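Gutivent forum > Arms and grippers > Teaching by demonstration: does 200 really beat 2,000?

flevley_fan
Has anyone else read Dymphna Ní Bhriain's write-up of the Roussel method? She trains a two-arm policy on 200 demonstrations picked for variety, and it does better than the same policy trained on 2,000 near-identical ones. I'm properly excited about this! We've started trying it on our own bench, with the shiny board on purpose (glare is a brilliant stress test). 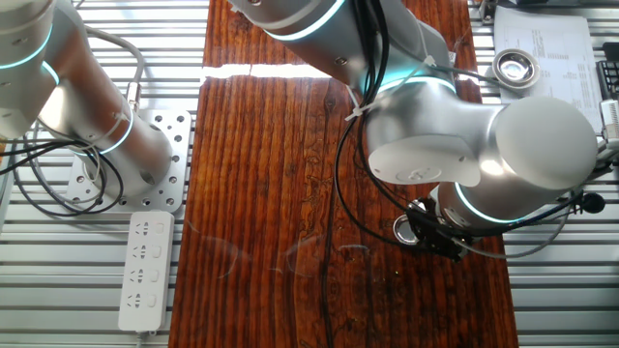
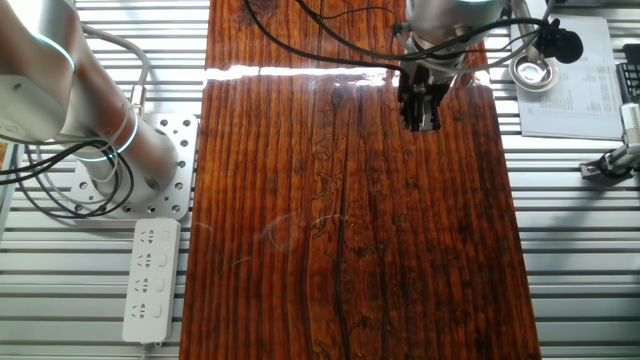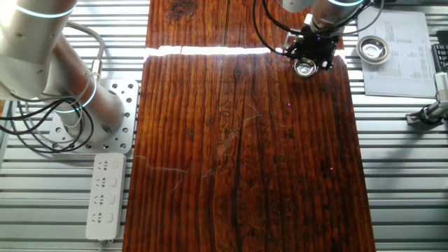 Two arms, one varnished board. The gripper has the metal cup in the last one.

novix_nell
Lovely bench. I'm not sold on the result, though. She only ran 6 tasks, and four of them are pick and place. Of course variety wins if your big set is the same motion over and over.

flevley_fan
Fair, but that's how most of us collect data! Nobody I know shuffles the start positions properly after lunch.

Jummai Afolabi
I reran it with our full set, 2,234 episodes, mixed by three operators. The gap shrank a lot but the small set still came out ahead on the reflective surfaces. Matt surfaces were a dead heat.

novix_nell
Now that I'd like to see. Same camera positions for both sets?

Jummai Afolabi
Same cameras, same lights. I'll put the numbers up on Monday.

flevley_fan
Yes please!! I'll hold off on our next batch till then.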